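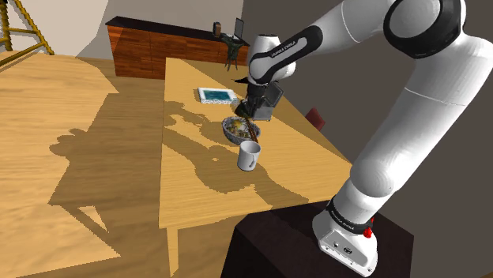
It is already December and I promised in the summer that I would write something about controllers, so I must do it before the year is over. Kerstin Hägglund asked me again last week if the text was coming. It is coming now, Kerstin.

The question was simple. We have a Franka arm in simulation, and the task is to hold a thin rod in a two-finger gripper and bring its lower end to the rim of a mug on a dining table. I wanted to know which of two controllers I should keep for the rest of the winter. The first is a plain joint position controller, where I send the angles and the arm goes to them. The second is a Cartesian impedance controller, where I say where the hand should be and how stiff it should be on the way. Ottar Nordin wrote most of the second one and I only changed the gains.

I chose a rod on purpose. With a cube between the fingers you can have quite a large error in the wrist and you will not notice, but with a long thin thing every small rotation at the wrist becomes a big movement at the tip. When I started I looked only at the position of the hand in my plots and I was very pleased with myself. Then Adjoa Ametepe asked where the tip was, and I had to make all the plots again.

I ran 516 trials for each controller, with the mug moved a little every time. The table, the bowl and the tray stayed in their places. I call a trial good if the tip comes to the rim and the mug is still standing at the end. It is a rough measure, but I wanted one that I could explain to my mother.

The joint controller was better than I expected when nothing touched anything. It is fast, it repeats very well and there is almost nothing to tune. The trouble begins at contact. If the tip meets the mug a little too early, the controller does not know it and continues to push, and then either the mug goes over or the rod turns between the fingers. When the rod has turned, the rest of the trial is lost, because my code still believes in the old angle.

The impedance controller is slower and in free air it is less exact. With Ottar's first gains the tip stopped up to 7 millimetres from the place I asked for, which for a mug is acceptable and for many other things is not. But at contact it gives way, and the mug mostly stays where it is. I lowered the rotational stiffness in two steps. The first step helped. The second made the wrist so soft that the rod began to swing after each stop, and I had to wait for it to become calm, so I went back.

One more thing cost me over 17 hours, and I write it here so that somebody else can find it. The fingers were closing with a force that was fine for a cube, but the friction value for the rod was still the default one. The rod was slowly sliding down during the approach, so slowly that I blamed the controller. I compared gains for a whole weekend before I printed the position of the rod relative to the fingers. If you compare controllers with a held object, please print this value first.

I also tried to look from a second camera position, low and near the table edge. For the plots it gives nothing, but for understanding a failure it is much better than the high view, where the arm hides half of the table and its shadow hides a part of the other half. Idun Dahlgren thinks I should render without shadows. She is maybe right, but I want to train a vision model on the same images later, and then I would like to have them there.

So for now I keep the impedance controller for everything that ends in contact, and I use the joint controller to bring the arm back to its start pose - there I only want it to be quick. Switching between the two gives a small jump in the torques, and I have not solved it yet. Ottar says to hold the last commanded torque for a few cycles and blend. I will try it when the other computer is free again.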